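June
Catarina Tavares, Avuvport

4.2 Demonstration at the open day

The tabletop station was shown to the public during the June open day at Avuvport. Visitors stood behind a low barrier and watched an operator place items into a cup with the hand-held gripper. Over the day 114 people signed the visitor sheet, and 58 of them stayed for a complete session. The operator worked at normal speed and took questions between attempts — a few sessions therefore ran long.

Figure 2 is a view from the gripper. The two black fingers, each with a square marker, hold a white printed cone whose crumpled tip reaches into the cup, next to the base of a pale blue handle.

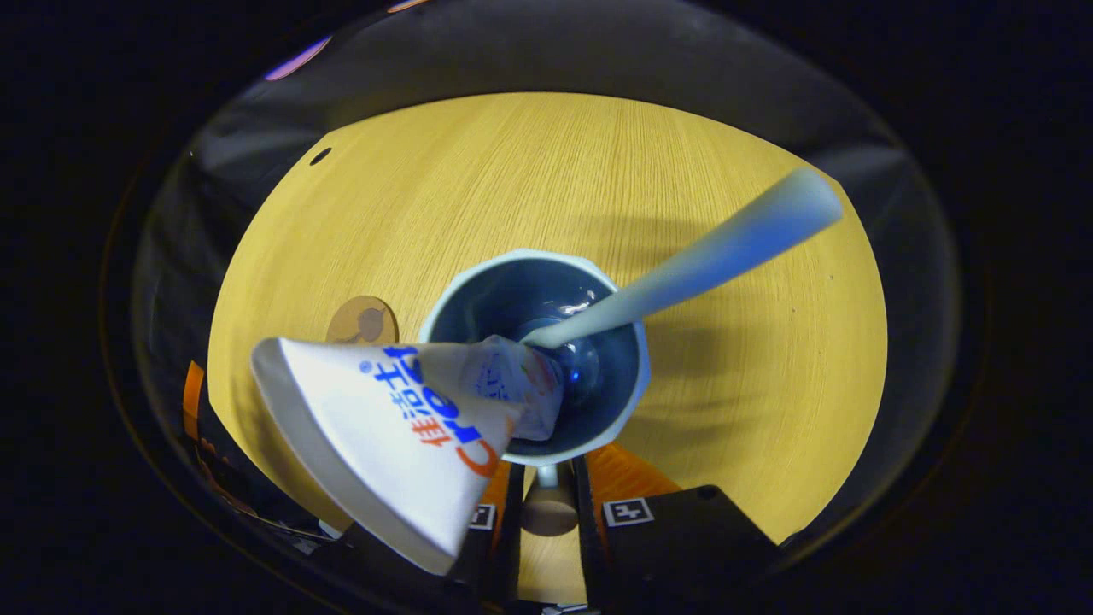
Figure 2. Placing task at the open day, gripper view.

4.3 Visitor responses

Most questions concerned the markers on the fingers and the weight of the tool. Several visitors from Tultex asked whether thin packaging could be handled without creasing. We did not measure this, and the matter is left to later work with Dramia.

Comments

R. Dunn: Was the barrier distance the same for school groups?

Elif: Please add the session lengths to the table in section 5.

Contact: Avuvport Open Day Office | © Avuvport | Back to top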